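Chapter 6

Showing, Not Telling

There is a moment, usually in the second week, when a student who has written a perfectly good motion planner asks why anyone would bother moving a robot by hand. The usual answer is to give them a necklace and ask for a plan. Chains have no corners worth measuring and no fixed shape, and they change their minds when you touch them. After an afternoon of this, most people are willing to be the robot's hands for a while.

This chapter is about demonstration: a person performs the task through the machine, the machine records what went on, and a learning method tries to make something of the record. Chapter 7 deals with the learning method. We deal with the person, who is the harder component to replace and the only one who needs lunch.

Two ways in

In kinaesthetic teaching you take hold of the arm and push it through the task. It is cheap and immediate, and you feel the weight of everything. You also tend to stand in front of the cameras, so that your best recordings are chiefly of your own elbow.

In teleoperation you stay out of the way and drive the arm from a distance, with a leader arm, a pair of hand controllers or, in older laboratories, a joystick and a great deal of patience. What the cameras record is what the robot will see later on, when you are not there. The price is touch. Unless the rig sends force back to you, you will close the fingers on a thin chain and feel precisely nothing.

Our running example is the Gurko task, named after the first student who failed it. The robot must pick small pieces of jewellery out of a box and lay them on the table, using two arms. Jyoti Shukla and Sheldon Landry drove nearly all of the 343 attempts we draw on, and they disagree to this day about the grip.
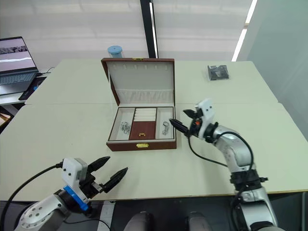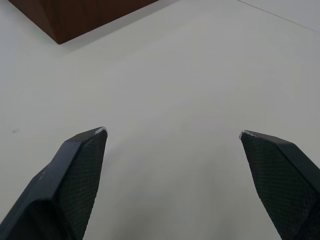

What the operator has to work with

Every operator begins by asking for a better view. The head camera gives the layout: where the box is, which compartment holds what, whether the two arms are about to meet. It is poor at the last centimetre, where a raised lid or the robot's own wrist can hide the thing you want. The wrist camera is good at that last centimetre and hopeless at everything else -- for much of an approach it offers you two fingers and a large helping of tabletop.

Watch a beginner and you will see them pick one view and stay loyal to it. Landry did, and for his first 51 attempts he drove from the head view alone, arriving beside the keychain with great confidence. Shukla switched views at the rim of the box and slowed down as she did so. Her recordings are longer and duller, and the policy trained on them was much the better of the two.

The slowing down matters for a second reason. A pause in a demonstration looks like an instruction. If you stop to think above the tray, the recording contains a robot stopping above the tray, and a faithful learner will copy your doubt along with your skill. Gautam's rule (Section 6.4) is to think before you start recording and dither afterwards.

Failures worth keeping

It is tempting to throw away every attempt that went wrong. Of the attempts in our set, 44 include a dropped piece followed by a recovery, and we kept them all. A learner that has only ever seen success has no idea what to do about a dropped earring. The ones we did discard were those where the operator gave up, swore, or drove the arm home in a temper -- the Nurklow criteria, set out in Section 6.5, put this more politely.

Before you go on

You will need access to a two-armed rig, or the Statham simulator if yours is being mended. Record six attempts at any small picking task before reading Section 6.1, and don't tidy them up.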